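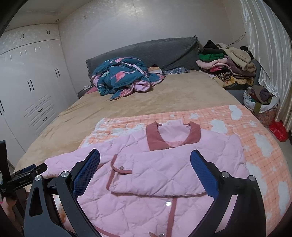

Unit 4: Care and Setup of the Hand-Held Gripper

Course handout, Pendaritz Technical Program
Instructor: Inmaculada Segura

Purpose of this unit

Students are expected to prepare a hand-held gripper for a session of cloth work, check it during the session, and return it to storage in working order. The procedure applies to all units issued under the Trustover kit list. Cloth is the most demanding load in the course, and a finger that performs well on a carton may fail on a quilted garment.

4.1 Inspection before use

Place the gripper on a clean bench with the fingers open. Inspect the blue pads under a good light. The textured face should be even from tip to base. A pad that has gone smooth at the tip, or has lifted at a corner, must be replaced in pairs with its opposite. Single replacement is not permitted — the two faces wear together and a new pad against an old one will pull thin fabric to one side.

Move each finger through its full travel by hand. The linkage should travel freely, with no side play at the silver caps. Where play is found, record the finger (left or right) in the Wosum log and set the gripper aside. Students do not open the joints themselves.

Threads and lint gather in the cutouts of the fingers. Remove them with a dry brush. Solvent is not used on the pads at any time.

4.2 Checking contact on the work surface

The bench check does not show how the pads meet a soft surface. A second check is therefore made on the bed, with the garment laid out on its blanket. Lower the gripper until the pad tips just touch the quilting, and stop there.

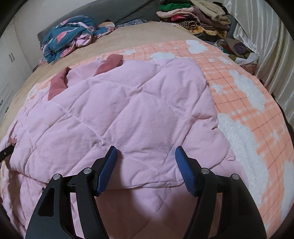
Both tips should arrive together. If one sinks into the padding while the other is still clear, the wrist is tilted or the fingers are out of line. Correct the wrist first and repeat the check. If the fault remains, the finger alignment is adjusted by the instructor, following sheet 14 of the Schwerdtfeger manual.

Leave a gap between the pads and look at the fabric lying in it. On diamond stitching, the first grasp is taken on a puffed section. Seams are stiffer and tend to slide out as the pads close. Snaps and stiff trim are to be avoided, as they mark the pad face.

4.3 During the session

Repeat the contact check after every 22 grasps. Brush the pads when lint is visible. Any change in the feel of the trigger is reported at once, and the session is paused.

4.4 Return to storage

Brush the fingers, leave them open, and place the gripper in its case with the pads touching nothing. Enter the total number of grasps in the log. Pads are retired at 615 grasps regardless of appearance.

Reading for the next meeting: Section 11, cable routing and strain relief.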